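Erdale Robotics Club
Minutes of the meeting held on 6 January 2019

Present: 11 members, plus Eino Räsänen in the chair, the chair being the one with the working castor.
Apologies: received from two people and a laptop.

1. Minutes of the last meeting
Agreed, after "heated" was changed to "lengthy" in item 4.

2. Money
The account stands at £70. A proposal to spend it on biscuits was defeated by 5 votes to 4, with the biscuit party asking that the closeness of the vote be recorded. It is recorded.

3. Grutemholm Cup
The rules for June have arrived. Entries are again in simulation only, so last year's argument about who drives the van need not be repeated, though it was. The household task this year is drawers: open them, find what is inside, take hold of it, and leave the furniture where it was. Eino read out the scoring section in full. Questions were invited and there was a silence.

4. Name of the entry
"Umeck" was carried. "Hung" was also proposed, on the grounds that this is what the program does most evenings. It will be kept in reserve.

5. Progress on the drawer task
The flat is loaded and both arms are answering to the same controller, which was the main ambition for the autumn. The log file for one evening ran to 1,963 lines, most of them the same warning. Members who wish to read it may do so in their own time. Stills from the media console under the television:
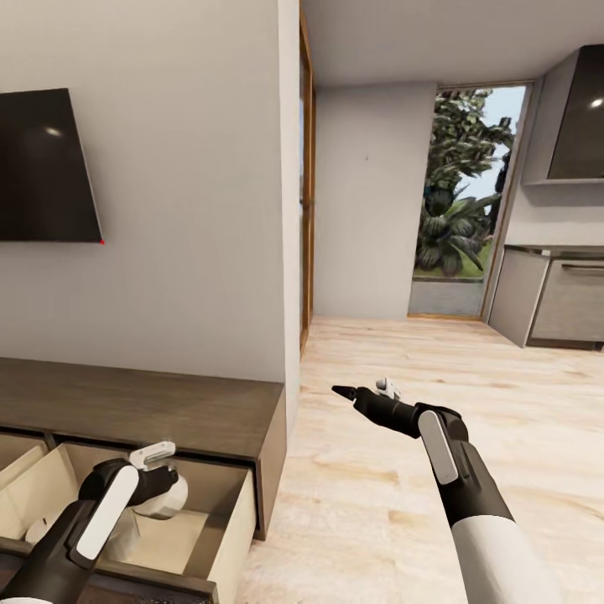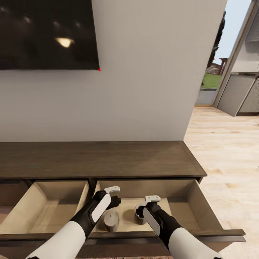

There was a long discussion about whether the arms should take turns or work side by side. Taking turns is slower and easier to debug. Working side by side looks better to judges, until the elbows meet. Agreed to write both and argue again next month.

It was asked whether Umeck will have to shut the drawers afterwards. The rules say "tidy". Eino to write to Grutemholm and ask what they think tidy means.

6. Any other business
Whoever has the long extension lead is asked to bring it back. The same request appears in the last three sets of minutes.

Meeting closed when the heating went off.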